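Search this site Search Go Popular searches: kettles, dehumidifiers, best wallets

Grireo Slim card wallet: six months in a back pocket

By Boonmee Suwannarat
18 June 2023

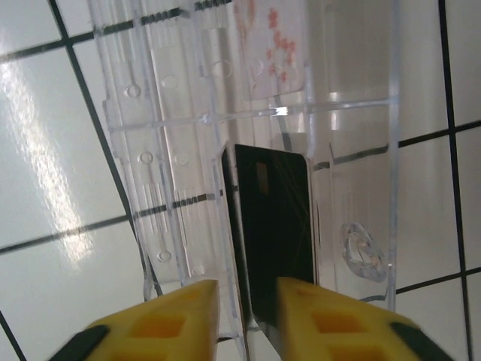

Meléndez wrote in to tell me I was wasting my time, that a wallet is a wallet and that the old one with the broken popper had years left in it. I have some sympathy. I didn't want a new wallet either, and I certainly didn't want one with a page of claims printed on the inside of the box lid.

The claims, then. The Grireo Slim is supposed to hold twelve cards "without stretch", keep your chips from getting scratched, stop strangers reading your cards through your trousers, and last a lifetime. It costs £38 from the Jundmont shop in Plillutville, where I bought mine in November with my own money. The man on the till told me he had the same one. He paid himself out of a drawer for my change, so I never saw it.

Start with the twelve cards. I own nine if I include the library and the swimming baths. Nine go in, slowly, and the first few weeks you need a thumbnail to get the middle ones out again. There's a pull tab meant to help with this. It lifts the whole stack up by a finger's width and then you have to sort through them anyway, at the front of a queue, with someone breathing behind you. By about Easter the leather had given enough that the cards came out easily. Then I took it down to four cards for a weekend away and two of them slid out in my coat. So it does stretch. It's leather, of course it stretches, and I wish the box had just said so.

On scratches I'm not convinced there was ever a problem to solve. Any card with a shiny dark face shows marks sooner or later, whatever you keep it in. Mine get them from being put down on shop counters and fished out from under car keys. I have carried cards loose in a jacket for most of my adult life and the usual reason they stopped working was that they had expired. The lining here is a soft brushed cloth that feels pleasant and picks up fluff, and the fluff then ends up on the cards.

The blocking layer I tried to test as fairly as I could with no equipment. I held the closed wallet against the reader on the bus and nothing happened. I did the same with the old wallet, stuffed with the same cards, and nothing happened there either, presumably as the reader couldn't decide which of them to charge. I'm happy to believe the layer does something. I'd want to hear of one person in Plillutville who has been robbed through their trousers before I paid extra for it.

Coins: none. There's no pocket for them, and the leaflet suggests you won't miss it. I missed it at the car park on the first day and I still do. Notes have to be folded in three and pushed under an elastic strap, and they come out looking like something you found in a washing machine.

What I do like is the stitching, which hasn't moved. The corners have worn to a nicer colour than they started. It's thin enough that I stopped sitting lopsided in the car, and my wife says I've stopped complaining about my hip, though she also says I complained about the wallet instead.

The lifetime guarantee runs for 2 years. It's in the small type on the back of the leaflet, with a note that wear, stretching and "change in shape" aren't covered. Keep the receipt if you buy one.

Would I pay £38 again? No. At £19 I'd think about it, and I'd still want somewhere to put a pound coin.

Comments

Tilly_R
Bought the same one for my dad, he went back to his old wallet inside a fortnight. The Grireo is in the drawer with the takeaway menus.

pnewby
Bit harsh! Mine holds seven cards and has been perfect. I never carry cash these days so the coin thing doesn't bother me at all.

Meléndez
Told you. Popper can be mended for a few quid at the shoe place.

Oddsocks
Does the tab fray? Mine is going at the end where you pull it and Jundmont say that counts as wear.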